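March 14, 2019

Bench notebook, glue and paste trials, continued from the last book (which is full, and has a good half inch of methyl cellulose down its spine, so please don't try to close it flat).

Right, where was I. The Brirnton ledgers. For anyone picking this up cold: it's a run of estate account books, half-leather, mostly sound inside but with the spines gone or going, and the job is to get them fit to be opened by readers again without making them look as if they came off a shelf last week. I'd been using the old wheat starch recipe for the spine linings and was happy enough with it until December, when the heating went funny and two of the linings lifted at the head. Lifted clean, too, no skinning of the paper, so it was the paste letting go and I can't blame the leather for that one.

So this week has been paste, paste and more paste. I cooked three batches on Monday and have been sticking strips of Japanese paper to offcuts ever since. Batch A is the usual, one part starch to four of water, cooked slowly and left overnight. Batch B is the same starch soaked for a full day first. Batch C is the Osik starch, the new bag, which comes up much whiter and smells of almost nothing (the old stuff always smells faintly of wet biscuit). 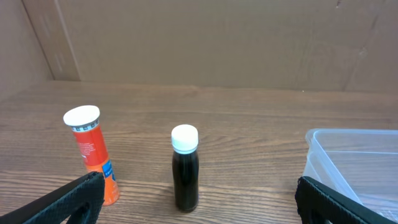
B was the surprise. It sieved beautifully, hardly a lump left in the mesh, and it brushed out long and even where A dragged a bit towards the end of the stroke. I let the strips sit under weight until this morning and peeled them back one by one. A came away with a fair tug. B took some of the paper with it, which sounds bad but is too strong in the right direction – I can always thin it. C was odd. Lovely to brush, very smooth, and then it let go at one corner on four of the strips for no reason I can see. I may have rushed the cooking. It went glossy sooner than I'm used to and I took it off the heat, and now I think glossy isn't the same as done with this starch. Must cook C again and give it a proper stir for another ten minutes past the point where I get bored.

Other thing with C: it's no good on the second day. By yesterday afternoon it had gone to jelly in the jar and wept water all round the edge. I sieved it twice and it was still grainy. A was fine until Wednesday night. If we do go over to the Osik it'll have to be small batches, cooked fresh, and somebody is going to have to wash that pan every single day (it'll be me).

Leather next. I finally got the Faulkner sample skins out of the drawer and laid them against the Brirnton boards by the window. The darker calf is nearest, though still too red by a long way. I tried a scrap with the walnut dye at half strength and it went a nasty purplish colour at the edges, then settled down to something quite decent once it had dried off. Second scrap, same dye, two coats with a day between: better again, and it takes the polish well. I'd like to see it after a fortnight on the sill before I trust it. The first lot of Faulkner calf faded on me like a cheap curtain. 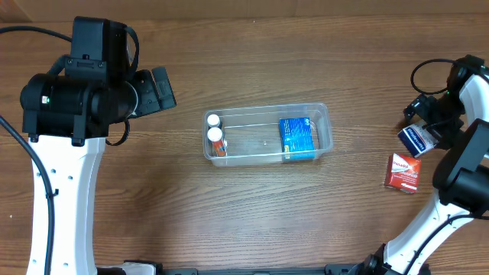
Paring was a misery, mind you. The skin has a soft patch down the belly side and the knife wanted to dive in every time I got near it. I went through one corner completely and had to say something unrepeatable to the litho stone. What worked in the end was stropping after every few strokes and holding the blade much flatter than I like to. Note to self and to anyone else using these: cut the spine pieces from along the backbone and keep the belly for corners and practice.

Volume 12 is the one I'm actively fretting about. It has 143 leaves, the sewing has broken in the middle, and at some point in its life someone ran hot animal glue over the whole spine with what I can only imagine was a house brush. I put a poultice on the top third on Tuesday afternoon and it softened nicely, and most of it lifted off with the bone folder in long brown curls (so satisfying!). The lower two thirds are thicker and there's some kind of coarse sacking buried in there, which I don't want to pull in case it's all that is holding the last few sections together. I'll do it in little bites, a couple of inches at a time, and I'm allowing roughly 14 hours for it spread over next week.

There's also an offset of ink on the facing pages near the back where something got pressed while still damp, a century and a half ago, and you can read a whole column of oats and barley backwards. I'm leaving that exactly as it is. I did spend longer than I should have reading it with the hand mirror. 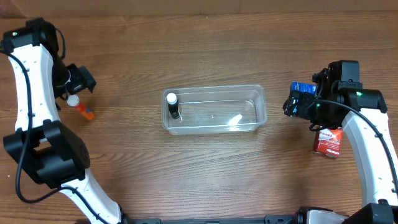 Thread: I've settled on the linen from Tratel, the thinner of the two. The thick one swells the spine so much that the boards won't sit square, and these ledgers are fat enough already. I sewed up a dummy of eight sections with the thin one, waxed, on the original tape positions, and it opens flat to the middle with no strain on the fold. The knots are a bit proud at the tail. I'll try moving the kettle stitch up by a couple of millimetres on the next dummy and see if it tucks in.

One grumble while I've got the pen out. Whoever had the small nipping press last, it was wound down hard with a blotter still in it and there's now a lovely crisp line across the felt. I've turned the felt over. Please leave the platen a finger's width open at the end of the day.

To do, in no sensible order: recook C, slower. Thin B by a fifth and run the strips again, on leather as well as paper. Re-line the two that lifted in December, with B if it behaves. Label the dye scraps before I forget which is which (the one with the notch is two coats). Order more blotting paper. Second dummy with the kettle stitch moved. And poultice the next bit of volume 12 first thing, before I've got ink or dye on my hands.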